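Session notes — Bin storage for small household items
Urnevwood workshop, talk 4, afternoon slot

Slide 1. Open with the question from the Clorera stockroom: why do mixed bins take longer to pick from than sorted ones? Give the figures before any discussion. Okberg logged 339 picks from mixed bins over one shift. Of these, 12 were returned as the wrong item.

Slide 2. Define terms. A mixed bin holds unrelated items in one layer, no dividers. A deep bin is anything where the hand has to go below the rim. Most bins at Clorera are both. Pause here for the handout.

Slide 3. Item shape and orientation. Leave the slide up while going through the next three points.
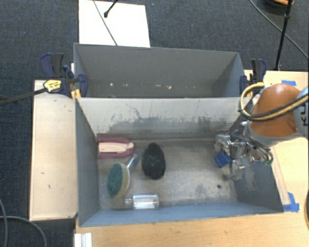 Slide 3: mixed gray bin, single layer, second bin behind.

Clear plastic and glass are the slow ones. The bottle on its side reads mostly as reflections against a worn metallic floor, and the scrubber's translucent handle has a similar problem. Its dark green face is much easier to find.

Long items lie at whatever angle they land. The black oval and the pink and cream piece point in different directions, so a picker changes grip between them. Small blocks are easy to see in blue, less so in gray.

Slide 4. Recommendations. Clear items get their own bin with a matte dark liner. Handled items go in with handles toward the picker. Limit of 700 grams per item in the upper row — check this against the Org shelving sheet before quoting it.

Slide 5. Questions. If asked about dividers: trial starts in December, no results yet.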